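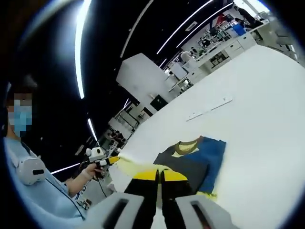 Wednesday, evening.

Third day of the evaluation of the Oltik hand-held gripper set, supplied on loan by Zellitz. Present for the full session: R. Didenko, R. Pasichnyk and the undersigned. N. Arroyo attended until noon on behalf of purchasing.

The morning was given to garments. The protocol calls for each shirt to be laid flat on the white table, folded by two operators and returned to the pile. We recorded 114 folds against a target of 132. The shortfall is owed mainly to a late start, the charging dock having been left switched off overnight. I have asked that the dock be added to the closing checklist.

Performance on cotton was satisfactory. The yellow tip pads take up a single layer at a hem with little effort, and Ms. Didenko considers them better than the pads on the Durán set we returned in the spring. Ribbed collars remain difficult. The jaws tend to close on both layers, and the operator must release and try again. Mr. Pasichnyk found that a lower wrist angle helps. His note has been placed in the evaluation file and will be forwarded to Zellitz.

Comfort was less satisfactory. Both operators reported fatigue in the forearm after 38 minutes of continuous work, and the cable catches on the sleeve when reaching across the table. The supplier's representative, Dagný Steinarsdóttir, replied by telephone that a shorter cable can be furnished at no charge. I requested that this be confirmed in writing before the end of the loan.

On price, Ms. Arroyo advises that replacement pads are not covered by the service plan. She regards this as a matter to be settled before any order is placed, and I concur. Otgate has asked whether its site may share the set; I have deferred an answer.

Towels tomorrow, then the heavier knits if time allows. Spare pads to be signed out from stores before nine.

S. Chamoun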